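新闻稿

Loritz发布Ivow示教套件：用手带着机器人走一遍，任务就教好了

2022年8月16日

机器人技术公司Loritz今天宣布，面向中小型工厂、职业学校和研究实验室的示教套件Ivow正式开始供货。使用Ivow，操作人员不需要编写程序。他可以直接用手握住机械臂，把动作做一遍，也可以坐在旁边的工作台，用遥控手柄完成同样的动作。系统把位置、速度和接触力一起记录下来，然后整理成机器人能够重复执行的任务。

Loritz的总经理Gertraud Kofler表示：“我们的客户里面，很多人非常了解自己的产品，但是他们没有学过编程。以前他们要改一个抓取点，必须等工程师来。我们希望这件事情由他们自己来做，并且在当天就可以做完。”

两种示教方式，一份记录

在Ivow中，手动引导和遥控操作使用同一种数据格式。这一点对用户很重要。手动引导的时候，人的手能够直接感觉到阻力，所以适合插入、按压、推动这一类动作。遥控操作的时候，人的手不在工作区域里面，摄像头拍到的画面比较干净，适合用来训练视觉模型。以前这两种数据要分开处理，现在它们可以放在同一个任务里面。比如接近物体的一段用遥控完成，最后接触的一段用手引导完成。

遥控手柄由合作企业Amissah提供。手柄带有力反馈，当机械臂的末端碰到物体，操作人员会在手指上感到轻微的压力。力反馈的强度分5级，可以在示教过程中随时调整。初学者一般从较强的一级开始，熟练以后再慢慢降低。

负责示教软件开发的Kyung-tae Han解释说：“人在示教的时候会犹豫，会停下来，有时候也会走错一点再回来。我们不要求用户做得完美。软件会找出停顿的部分，问用户要保留还是删除。有的停顿是有意义的，例如在接触之前要等物体稳定，这种停顿就应该留下。”

从积木开始的练习

Ivow附带一套入门练习，名字叫Oltutum。练习使用颜色鲜明的塑料几何积木，摆放在一块浅色的枫木板上。第一课学习怎样接近一个物体而不碰到它，第二课学习轻轻推动，第三课学习把积木推到指定的位置。之后的课程会改变积木的排列，让学员检查同一个示教在新的排列下是否还能使用。

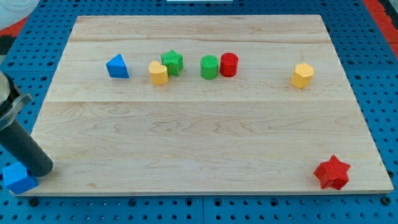
阅读时间：6分钟

从木板边角上的蓝色方块练起，是课程设计者Delali Tsikata比较推荐的做法。方块有一部分伸出木板，圆头的手指要从上方靠近它，角度和高度都要控制得很细。她说：“平放在中间的积木，推偏一点没有关系。在边缘的时候，推的方向不对，它就会掉下去。学员在这里会很快明白，示教的时候速度为什么要慢。”

圆柱、六棱柱和星形积木则在后面的课程里使用。圆柱推动的时候容易转动，两个圆柱靠得很近的时候，推一个常常会带动另外一个。星形积木的接触面不规则，手指放在尖角上和放在凹处，得到的结果不一样。每一种形状都配有示教建议，但是建议写得比较短，Tsikata希望学员先自己试，然后再看。

练习中使用的是一根圆头手指，没有使用夹爪。Loritz认为，推动比抓取更能看出示教的质量。抓取的时候，夹爪会自动修正一部分误差，而推动的时候误差会直接留在积木的位置上。

试用单位的经验

在正式供货以前，Ivow在几家单位进行了试用。参加试用的学员一共143人，其中70人以前没有接触过机械臂。试用期间收集的示教记录有2000条，经过本人同意并去掉个人信息以后，将作为参考数据提供给购买教学版的学校。

Saturnino Sotomayor在一所职业学校教授自动化课程，他的班级参加了试用。他提到，学生最初更喜欢遥控手柄，觉得像玩游戏，但是在做接触类的任务时，大部分学生后来自己换成了用手引导。他说：“我以前讲接触力，要在黑板上画很多箭头。现在学生先用手感觉，然后看曲线，讨论的时候问题比以前具体得多。”

试用也带来了一些修改。最初的版本里，开始记录和停止记录的按钮在屏幕上，用户一只手握着机械臂，另一只手要去够屏幕，很不方便。现在按钮移到了机械臂的腕部，同时增加了一个脚踏开关。软件里的回放功能也改了，用户可以先用很低的速度回放，确认路径没有问题，再提高到正常速度。

安全方面的说明

手动引导的时候，机械臂处于低速和限力的状态，超过设定的力就会停止。从示教切换到自动执行，必须由操作人员在控制台上确认，不能用腕部的按钮完成。遥控工作台配有单独的急停按钮。Loritz提醒用户，套件的安全功能不能代替现场的风险评估，每一个新的任务在投入使用以前，都应该由用户自己进行评估。

供货和培训

Ivow从今天起可以订购，分为工业版和教学版。两个版本的示教功能相同，教学版另外包含Oltutum的全部积木、木板和教师手册。已经拥有机械臂的用户可以只购买软件和腕部组件，订购以前请先向销售部门确认型号是否兼容。

负责客户培训的Chang-ho Kwon介绍，培训在Loritz的培训室或者客户现场进行。培训的上半部分使用积木，下半部分使用客户自己带来的零件。他建议客户至少带一种平时觉得难处理的零件，不需要提前准备图纸。

下一次软件更新计划在11月发布。更新以后，用户可以把几次示教放在一起比较，选择其中一次作为基准，也可以只替换路径中的某一段，其余的部分保持不变。已经购买的用户可以免费获得这次更新。

关于Loritz

Loritz开发机器人示教和遥控操作的软件与设备，客户包括零件加工企业、职业学校和研究机构。Ivow是公司的示教产品，Oltutum是与它配套的练习课程。

媒体联系

Loritz新闻办公室
采访、样机演示和图片使用的申请，请通过公司网站的媒体页面提交。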